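Paper Folding for Beginners – Handout 3: Boats, Boxes and Sharp Corners
Posted by Aleksi Heinonen, November
14 comments | 37 shares

Hi again, everyone! A few of you missed the last class at the Ollitz center, so I'm putting my notes up here before we move on. Bring them with you, scribble on them, whatever helps.

1. Paper first

I've gone off the thick stuff. We started the course on a heavy craft pack and half the room was fighting it by the fourth fold (my own thumbs were sore too). I've ordered a pack of 300 lighter sheets from Zarnis, pale colors mostly, and you can each take a handful home. If you buy your own, look for something that holds a line when you run a fingernail over it and doesn't crack white along the edge.

Cut your rectangles before you sit down. For the boat you want the long side to be clearly longer than the short one, and for the box a true square. I know, I say this every time!

2. The base folds

Fold in half, open, fold in half the other way, open. Now you have your cross. Bring the two top corners down to the middle line and stop just before they touch – a hair of a gap there keeps the peak from bulging later on. Then turn up the brim, front and back, and tuck the little ears in.

Work on a hard surface. A countertop is great, a tablecloth is hopeless. Pale pink shows every crease, so it's a good color for checking your own work: look for crisp lines and pointed corners, and a peak that stands up without help. 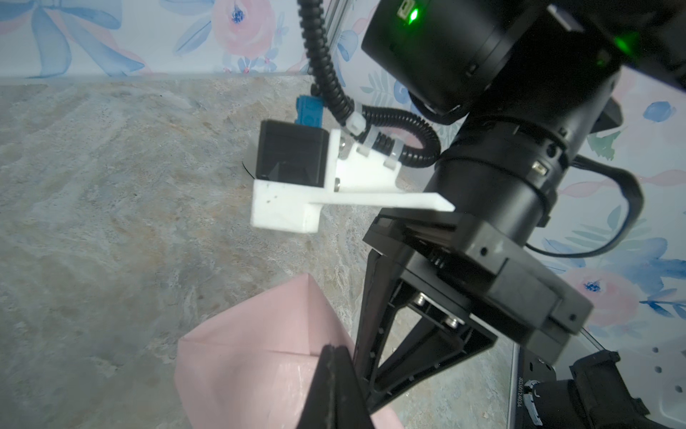
3. Opening it out

Most of the torn boats in class got torn right at this point, mine included. Put both thumbs inside, pull gently, and let the paper go flat into a diamond. Press. Fold the bottom points up, open again, and then take the two outer points and ease them apart. Ease! If it sticks, go back one fold and press that crease again, then try once more.

For the box version you stop at the diamond and fold the sides in to the center. We'll do that one together next time, so don't worry if the diagram in the Kocabaş booklet makes no sense yet. Page 100 has the clearest drawing, I think, but the arrows on it are tiny.

4. To practice at home

Make four boats, all from the same size sheet, and line them up. Are the brims level? Is one peak leaning? Write down which fold you think did it and bring the worst one to class, I mean it, the bad ones teach me more than the pretty ones.

We're in room 982 again, the one past the stairs. Bring a ruler and a pencil.

We use cookies to remember your settings. Accept | Manage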